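Building a Gripper You Can Hold

A robot arm needs something on the end of it to pick things up. That part is called a gripper. Some grippers look like hands, with four or five fingers, but many have only two. Two fingers are enough to lift a cup, turn a tap or pull a sock out of a drawer.

A gripper does not have to be on a robot to be useful. You can put a handle on it and work it yourself. This page is about one of those. It was built in the shared workshop at Zambridge by Shuzhen Yuan, who makes robot parts there in the evenings. She calls her project Eshun.

Why hold it by hand?

Suppose you want to teach a robot to move pasta shells from one pot to another. You could write a very long list of instructions. You could also show the robot what the job looks like, over and over, until a computer finds the pattern.

With a hand-held gripper, a person does the job using the same kind of fingers the robot will use. A camera on the gripper records everything. Later, a computer goes through the recordings and works out how the fingers moved and what was in front of them at the time. Each go at the job is called a demonstration. For her first job Shuzhen recorded 651 demonstrations. Each one was short, and she did them over several weeks.

What the parts do

The fingers are the blocks that close on an object. The side that touches the object is called the gripping face. If the face is too smooth, things slide out. Makers often cover it with something rough or rubbery to give it more grip, just as the soles of your trainers have a pattern on them.

The linkage is the set of arms that moves the fingers. When you squeeze the handle, the linkage pulls the fingers together. When you let go, a spring opens them again.

A pivot is a point that something turns around. The middle of a pair of scissors is a pivot. In a gripper, a metal ring called a bushing is often fitted into the hole at the pivot. Plastic rubbing on a metal pin wears away quickly. A bushing takes the rubbing instead, so the joint stays firm for longer.

The camera sits behind the fingers and looks past them. It has to see both fingers and the place where they are going to close. 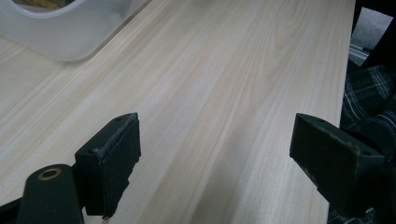
The camera's view with the fingers open. The small brass-coloured ring is on the left.

Notice how much table there is in that view and how little of anything else. This is what the computer has to work with. It does not know what a table is. It gets a grid of coloured dots, and it has to learn that the two dark shapes at the bottom are the fingers and that they are always there, whatever else changes.

How Eshun was made

Shuzhen drew the parts on a computer first, then printed them on the workshop's 3D printer, a Solotine. A 3D printer melts plastic and lays it down in thin layers, one on top of another. The whole gripper took 43 hours to print. Some parts had to be printed again when they came out slightly too big to fit together.

After printing, she put it together in this order:

1. Clean any loose bits of plastic out of the holes.
2. Press the bushings into the linkage arms.
3. Join the arms to the body with metal pins.
4. Screw the fingers to the arms.
5. Stick the rough material to the gripping faces.
6. Fit the spring and the handle.
7. Fix the camera on and check that it can see both fingers.

There are 28 screws in the finished gripper, all the same size. Using one size means you only need one screwdriver, and you can't put a long screw where a short one should go.

Things that went wrong

The first fingers were too bendy. When Shuzhen squeezed a heavy object, the tips spread apart and dropped it. She made the next pair thicker.

The first camera holder was too low. It could see the fingers very well but not much beyond them. Raising it fixed that.

The rough covering wears out with use. It goes fuzzy at the edges and picks up fluff and dust, and then it has to be peeled off and replaced. This is an ordinary job, like changing a bicycle tyre.

Try it yourself

You can make a simple gripper from card, two lolly sticks and some split pins. Ask an adult to help you make the holes. Cross the sticks like scissors and put a split pin through the middle. Stick a square of card to each tip for the fingers.

Now try to pick up a rubber, a coin and a grape. Which is hardest? Glue a strip of sandpaper or a cut piece of rubber glove to each finger and try all three again.

Words to know

Bushing: a ring that fits in a hole so that a joint can turn without wearing out.
Demonstration: one recorded go at doing a job.
Linkage: a set of arms joined together so that moving one moves the others.
Pivot: the point that something turns around.

Page last checked Wednesday, January 17, 2018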